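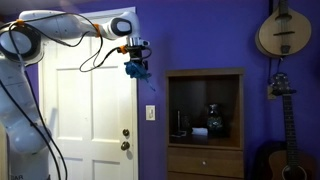

Night drives and the new hide at Drumumo

The April newsletter is usually the one where we answer questions about the coming season, and most of the letters this time asked about two things: what has changed with the night drives at Drumumo, and whether the hide at the lower waterhole will be open. It will, and the details are below.

Night drives first. They now leave camp at 7:30 p.m., half an hour later than last year. The guides asked for the change. Leaving earlier meant the first part of the drive was spent in dusk, when it is too dark to see well without a spotlight and too light for the spotlight to be much use. Dinner has moved up to 6 p.m. on drive nights, and there is soup and bread when you get back.

Each vehicle carries one guide and one spotter. The spotter works the lamp, which has a red filter, and does not hold it on any animal for long. Antelope and other daytime animals are passed over quickly so they are not left blinded with a predator nearby. Guests are asked not to use their own flashlights or camera flash. If you want to take pictures, set your camera before you leave and bring a beanbag to rest it on. Camp has a few to lend.

What people see varies. Genets and bushbabies turn up on most drives. Civets are fairly common along the river road. Porcupines, honey badgers and the smaller owls are a matter of luck, and aardvark are rare enough that the guides write each one in the camp book. Leopard are seen often in the dry months and much less once the grass is up. If leopard is your main reason for coming, book late in the season and stay more than one night.

The hide is on the east bank of the lower waterhole, 400 yards from camp. You walk there with an armed guide and walk back the same way. It is dug into the bank so that the viewing slot is just above water level, and elephants drinking on the near side will be very close. It has bench seats and a chemical toilet behind a screen. There is no lighting inside. The minimum age is 12, and we do hold to that.

Bimla Joshi, who ran the walking program at Kotus for many years, has moved to Drumumo as head guide and will be looking after the hide. She would like guests to know that mornings there are usually quiet until the sun has warmed the bank, and that the busiest hours are from mid-afternoon on. Guests who only have time for one visit should take the afternoon. Wear dull colors and leave anything that rustles in your tent, especially snack wrappers and nylon jackets.

The hide can be booked for a single session or overnight. An overnight stay costs an extra $60 per person and includes bedrolls, a flask of coffee and a guide who stays with you. We take a maximum of 2 guests per night, so please ask when you reserve your tent. Nights around the full moon go first.

It gets cold. People pack for Africa and forget that an open vehicle after dark in the dry season can feel close to freezing. Bring a warm hat, gloves and a windproof layer. Blankets and hot water bottles are in the vehicles.

The road in from the Hurex airstrip has been graded and the drive to camp should take a little under two hours. The soft-bag rule on the light aircraft has not changed.

Reservations and questions go to Amparo Sepúlveda in the office. Please give her your travel dates, any dietary needs and the ages of any children in your party. The rate sheet for next season will go out with the following newsletter.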